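July | Radosław Szulc
7 min read
Filed under: Territories & Account Handovers

Re: [fieldsales] Taking over somebody else's accounts

Hello Sepehr, and hello everybody else who wrote in about this one,

I meant to answer two nights ago and then kept adding to my draft, so please forgive the length. Your message took me right back to my second year at Tendport, when I was handed the whole Keltstead territory with a set of car keys and a box of business cards that still had the previous rep's name on them. I'll paste your note in for anybody who missed it.

Sepehr Esfahani wrote:
> Hi all. I start on a new territory next month and I'm inheriting
> the lot from a rep who has already left. The Mernumico export
> has 2,283 contacts in it, and my manager says only 336 of the
> companies have bought anything in the last two years. There are
> almost no notes. Would you call everyone, or start with the
> biggest and work down? And what do you say on that first call
> when you know nothing about them? I really don't want to sound
> like I'm reading from a card.
> Thanks, Sepehr

First of all, congratulations! A territory with 336 live buyers is a good one, even if it looks like a mess from where you're sitting. Mine had fewer than that and I made a living on it for six years.

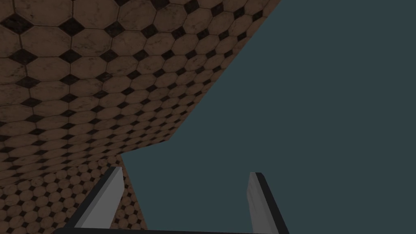 Brown octagonal tiles with small dark diamond inserts

I would not call everyone, at least not in the first month. What I did, after a bad first week of calling down the list in alphabetical order (I got as far as C and was thoroughly miserable), was go and sit with the woman in our order office and ask her who phoned in. She didn't need the computer at all. She gave me 27 names off the top of her head, told me which of them were pleasant and which were in a hurry, and mentioned that one buyer had been waiting since spring for a credit on a short delivery. That was worth more to me than the whole export. If your company has anybody like that, in orders or in accounts or on the loading dock, please go and see them before you pick up the phone, and bring something nice to eat.

So my list had three piles in the end. The names from the order office came first. Then came the customers who used to buy every month and had slowed down, which you can get by sorting on last order date and comparing with the year before. After that I took whoever was left by size. The really old contacts I left alone until winter, and a good many of them turned out to be people who had retired or changed jobs.

On your second question, the first call. I know a lot of the sales books give you an opening line, and some of them are fine, but I never managed to say one without hearing myself say it. I just told people the plain truth. "I'm Radosław, I've taken over from the person you used to deal with, I don't know your account yet and I'd like to come and learn it." Most people are quite kind when you put it that way. A few will take the opportunity to tell you everything that has gone wrong for the last five years, and you should let them, and write it all down, and not defend anything. You weren't there.

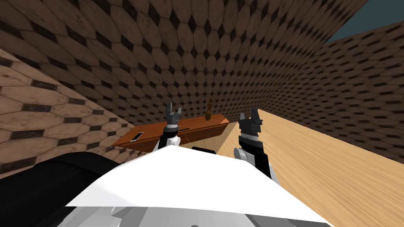 Should you offer a discount on the first visit to get things moving?
Hold off until you've seen what they pay now and what they were promised before you came. A price given away on day one is very hard to bring back up, and quite often the customer was going to order anyway.

I learned that last bit with Ó Néill, who were the biggest account in my second pile. I walked in so eager to be liked that I knocked something off the price before the coffee had been poured. The buyer was very gracious about it, and then told me on the way out to the parking lot that price had never been the trouble. They had slowed down on us over the delivery window. Our truck came at 11 in the morning, right when their own vans were loading, and they had asked twice for an earlier slot. I got it moved to 7:30 with one phone call, and I still had to live with my silly discount until the next contract.

Which brings me to visits in general. Try to keep the first round short, and try to see the place where your product gets used or stacked or sold, if they'll let you. I used to ask for twenty minutes and leave at twenty minutes even when it was going well, and I think people noticed. 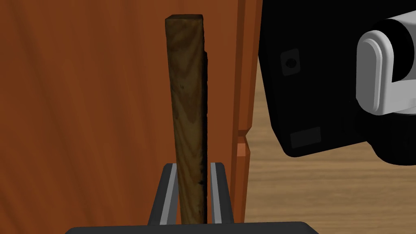
I also kept a paper notebook for the whole first round, one page to a customer, and only typed things into the system in the evening. I know Mernumico has an app for the phone and I'm sure it's much better than whatever we had back then, but I found that people talked more freely when I had a pencil in my hand. By the end of the first month I had filled 32 pages, and I could have told you from memory who was happy, who was thinking of leaving us, and who had a daughter starting college in the fall. Do type it up, though. Whoever comes after you will be in the spot you're in now, and you can be the one who left notes.

A couple of small practical things while I think of them. Change the name on the account record before you make the first call, otherwise the invoices keep going out with the old rep's number at the bottom and customers ring that. Ask your manager in writing what was promised to the larger accounts at renewal. And find out how commission is handled on orders that were already in the pipeline when you arrived, preferably before the first one lands. I left that too late and it made for an awkward afternoon.

I'd be glad to look over your sorted list if you want a second pair of eyes, just take the phone numbers out before you send it. I still have my old call sheet somewhere too, a very plain one-page thing, and if anyone else on here would like a copy, write to me off list and I'll dig it out over the weekend.

All the best with the new patch, and do let us know how the first couple of weeks go.

Warmly,
Radosław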